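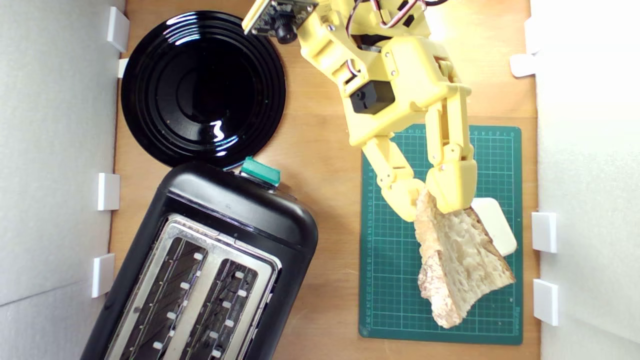

그림 1. 초록색 매트 위쪽의 빵 조각. 속살에 기공이 많고 가장자리는 황갈색이다.

천연발효 빵은 정말 더 오래 가는가: 시판 표시 문구의 검토
식품과 생활 기말 과제 보고서, 2011년 10월

1. 주제를 고른 이유
학교 앞 빵집 Witenell의 진열대에는 "천연발효라 방부제 없이도 일주일"이라는 문구가 붙어 있다. 근처의 Narnarura도 비슷한 말을 쓴다. 우리 조는 이 말을 별로 믿지 않았다. 천연발효라는 말의 뜻부터 가게마다 달랐고, 일주일이라는 기간을 어떻게 정했는지 적어 둔 곳은 한 군데도 없었다.

2. 조사 방법
두 가게와 Triệu 베이커리에서 덩어리 빵을 샀다. 가격은 모두 3,000원대였다. 같은 날 사서 같은 두께로 썰고 비닐봉지에 넣어 실온에 두었다. 매일 저녁 눌러 보고, 냄새를 맡고, 곰팡이가 생겼는지 눈으로 살폈다. 설문은 교내에서 127명에게 받았다.

3. 결과
세 가게 빵 모두 이틀째부터 단단해졌다. Witenell 빵은 닷새째에 푸른 점이 보였고 Triệu 빵은 그보다 하루 빨랐다. Narnarura 빵은 엿새째까지 곰팡이가 없었지만 이미 그냥 먹기에는 너무 딱딱했다. 안 상했다는 것과 먹을 만하다는 것은 다른 이야기인데 광고 문구는 둘을 섞어 쓰고 있다.
설문에서는 "천연발효 빵이 더 오래 간다"에 그렇다고 답한 사람이 100명이었다. 그런데 이유를 적어 달라는 칸은 대부분 비어 있었고, 적은 사람도 "그렇게 들어서"가 많았다. 질문 문장이 이미 답을 유도했을 가능성이 있어서 이 숫자도 크게 믿을 것은 못 된다.

4. 고찰
발효종의 젖산균이 만드는 산이 곰팡이를 늦춘다는 설명은 교재에도 나온다. 원리를 의심하는 것은 아니다. 다만 가게에서 파는 빵에 발효종이 얼마나 들어갔는지, 이스트를 같이 썼는지는 소비자가 알 방법이 없다. 세 곳에 직접 물어보았는데 Triệu만 이스트를 조금 섞는다고 답했고 나머지는 "비법"이라고 했다. 비법이면 검증도 안 된다.
또 전분의 노화는 곰팡이와 별개로 진행된다. 냉장실에 넣으면 오히려 빨리 굳는데도 Witenell 봉투에는 "냉장 보관 권장"이라고 인쇄되어 있었다.

5. 한계
가게마다 빵을 2개씩만 샀다. 온도계가 없어 실내 온도를 기록하지 못했고, 창가 쪽 봉지가 햇빛을 더 받았을 수도 있다. 단단함도 손으로 눌러 본 느낌일 뿐이다. 닷새와 엿새의 차이를 가게의 실력 차이로 읽으면 안 된다. 반죽에 들어간 설탕과 기름의 양도 비교하지 못했다.

6. 맺음
우리가 산 빵으로는 일주일이라는 문구를 확인할 수 없었다. 다시 한다면 2월처럼 건조한 때와 장마철을 나누고, 이스트만 쓴 빵을 직접 구워 대조군으로 둘 생각이다.

관련 글
- Jasum 생수와 수돗물 맛 비교 보고서
- 유통기한 지난 우유, 며칠까지 괜찮은가
- "무설탕" 표시의 기준
- 교내 매점 과자 포장 용량 조사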